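Elta Suspends Use of Hand-Held Grippers After Handle Fault

29 August 2022

Elta has suspended all home recording sessions in its household tasks program following a fault in the hand-held grippers used by its operators. One operator received a minor injury to a finger and was treated at a local clinic. She has since returned to work.

The suspension took effect the same afternoon and applies to sites in Drummond and Grukotby. Sessions will not resume until every gripper has been inspected and released by the company's equipment safety office.

According to a preliminary report, the operator was lifting a sponge from a kitchen table when the jaws failed to open on release of the trigger. She reached forward with her free hand to clear the object, and the jaws closed a second time. The return spring was later found to have slipped from its seat. Recordings from the session have been kept and will form part of the review.

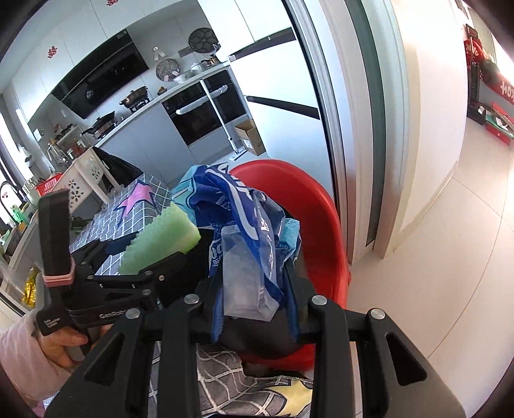

The inspection covers 16 grippers, all of them assigned to work in private homes. Each will be checked for spring position, jaw alignment and free movement of the trigger, and the results will be entered in the equipment log before the unit is released. Inspectors have also been asked to look at anything added to a unit after delivery, such as the pink elastic band wrapped around the black handle, and to record where it sits and whether it can shift toward the moving parts. Items of this kind have not been linked to the injury. Until the review is complete, however, operators may not add bands, tape or padding to a handle without written approval.

"The fault itself is a simple one, and it can be found in a few minutes by a person who knows where to look," said Nives Mazza, head of equipment safety at Elta. "Our daily check did not ask anyone to look there. That has been corrected."

By the close of the first day of inspection, 8 units had been examined. Four were released without repair. The remaining four showed early wear at the spring seat and have been sent to the company's workshop in Gundumier, where the part will be replaced.

Elta's existing maintenance schedule calls for a full service after 600 hours of use. The unit involved in the incident had not yet reached that figure. The safety office will consider a shorter interval -- and a separate limit for units used mainly with soft objects, which require the jaws to close further than rigid ones do.

Revised instructions have been issued to all operators. A gripper that fails to open must be set down on a stable surface, with the trigger released, before any attempt is made to remove the object. The free hand must be kept behind the handle at all times while the jaws are under load. Any unit that sticks, even once, is to be tagged and withdrawn for the rest of the day.

Households with sessions already booked will be contacted by their site coordinator to arrange a new time. Operators will be paid for scheduled hours during the suspension.

The written findings will be sent to all sites when the inspection is finished. Questions regarding the status of individual units should be directed to the equipment safety office in Drummond.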